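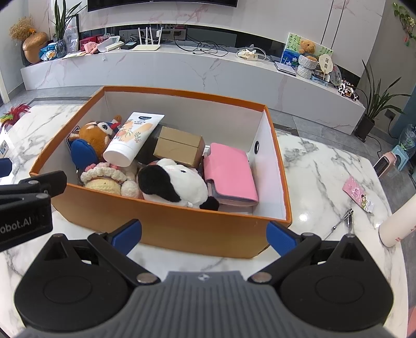
보낸 사람: Mei Szabo
받는 사람: 장비 메일링 리스트
날짜: 2024년 3월 1일 금요일
제목: Re: 상반기 핸드헬드 그리퍼 추가 구매, 의견 주세요

안녕하세요, 메이예요. 답장이 좀 길어질 것 같아서 커피부터 한 잔 내려 왔습니다 ㅎㅎ

Kenji 님 메일에 항목별로 끼워서 답을 달게요.

> 지금 쓰는 핸드헬드 그리퍼가 네 대인데, 가정집 정리 작업이 늘어나면 두 손 작업용으로 짝을 더 맞춰야 할 것 같습니다. Tikness 쪽 견적은 대당 145만 원이고, 10대 이상이면 할인 얘기를 해 볼 수 있다고 합니다.

할인은 솔깃한데 저는 10대까지는 반대예요! 지난 분기에 장비가 모자라서 작업을 못 나간 날이 몇 번이나 됐는지 일지를 뒤져 봤거든요. 세 번이었고, 그중 한 번은 그리퍼는 멀쩡한데 충전 케이블을 누가 다른 가방에 넣어 둔 날이었어요 (네, 저예요. 죄송합니다). 그래서 제 생각엔 이번에 네 대만 사고, 남는 돈은 소모품이랑 운반 케이스로 돌리는 게 맞을 것 같아요. 네 대면 580만 원이니까 상반기 예산 안에서 여유 있게 끝나고요.

> 손가락 패드는 본체에 한 벌씩 포함이라고 하니 따로 안 잡아도 되지 않을까요?

이건 꼭 따로 잡아 주세요, 제발요. 맨 위 사진 같은 상자를 한번 생각해 보세요. 봉제 인형, 지퍼 파우치, 튜브, 작은 종이 상자, 분홍색 노트 같은 게 한 상자 안에 다 같이 들어 있잖아요. 폭신한 걸 집다가 바로 다음에 매끈한 튜브를 집어야 하는데, 패드가 닳으면 인형은 그럭저럭 집혀도 튜브에서 자꾸 미끄러져요. 저희 팀은 보통 패드가 본체보다 훨씬 먼저 가요. 본체 한 대당 여분 세 벌은 있어야 마음이 놓입니다. 여분 가격은 Tikness 견적서에 아예 안 나와 있던데 혹시 Kenji 님이 받은 버전에는 있나요? 없으면 제가 월요일에 전화해 볼게요.

> Skodlow 제품도 같이 비교하면 좋겠습니다. 가볍다고 들었습니다.

Leandro 님이 빌려 온 걸로 저도 오후 내내 써 봤어요. 가볍긴 진짜 가벼워요! 손목이 편하니까 오래 해도 덜 지치고요. 그런데 벌어지는 폭이 좁아서 덩치 있는 인형은 팔이나 귀 쪽을 골라 잡아야 하더라고요. 깊은 상자 안쪽 구석에 있는 물건도 손목을 꽤 꺾어야 했고요. 식기나 문구류만 다룬다면 저는 Skodlow도 괜찮다고 봐요. 장난감 상자 정리는 글쎄요... Leandro 님은 생각이 다를 수도 있으니 직접 한마디 해 주시면 좋겠어요.

섞어서 사는 안도 있긴 한데 충전기랑 패드가 서로 안 맞아요. 재고 관리를 제가 하는 입장에서는 좀 무섭습니다 ㅠㅠ

> 운반 케이스는 지금 쓰는 걸로 버틸 수 있을까요?

아니요... Mäkelä 케이스 두 개는 잠금쇠가 벌써 헐거워요. 한 개는 테이프로 감아서 다니고 있고요. 집집마다 들고 다니는 장비라서 케이스에 쓰는 돈은 별로 안 아까워요. 한 케이스에 그리퍼 두 대랑 여분 패드, 케이블까지 들어가는 크기면 좋겠고, 안쪽 스펀지는 우리가 잘라 쓸 수 있는 걸로요. 기성 스펀지는 저번에도 링크 팔이 걸려서 결국 칼로 파냈잖아요.

하나 더요. 작업용 물건 예산을 아무도 안 적어 놨던데 이것도 한 줄 넣어야 해요. 같은 인형만 계속 넣었다 뺐다 하면 재미도 없고 자료도 비슷비슷해져요. 크기 다르고 재질 다른 걸로 조금씩 바꿔 주면 되니까 큰돈은 안 들 거예요. 중고 가게 한 바퀴 돌면 대략 10만 원이면 충분할 것 같아요. 뜨개 인형 종류는 생긴 게 제각각이라 저는 좀 더 있었으면 하고요!

정리하면 제가 올리고 싶은 안은 이래요.

- Tikness 그리퍼 4대 (대당 145만 원)
- 여분 손가락 패드, 새 본체 한 대당 3벌, 단가 확인 중
- 운반 케이스 2개, 모델 미정
- 작업용 물건 교체비

Histau에서 하는 연간 점검 계약은 이번에는 빼자는 쪽이에요. 작년에 계약해 놓고 실제로 보낸 건 한 대뿐이었고, 나사 조이는 정도는 Dexter 님이 앉은 자리에서 다 해 주시니까요. 물론 Dexter 님이 계속 해 주신다는 전제하에요... 괜찮으신가요? 부담되면 편하게 말씀해 주세요.

Shoshana 님, 결재 올리려면 비교 견적이 꼭 두 군데여야 하나요? 저번 12월 구매 때는 한 군데로도 통과됐던 것 같은데 제 기억이 틀렸을 수도 있어요. 두 군데가 필요하면 Skodlow 정식 견적을 받아 둘게요. 납기도 같이 물어보고요.

다음 주 수요일까지 의견 주시면 제가 표로 만들어서 다시 돌리겠습니다. 대수는 더 줄여도 저는 괜찮은데 패드는 양보 못 해요!

메이 드림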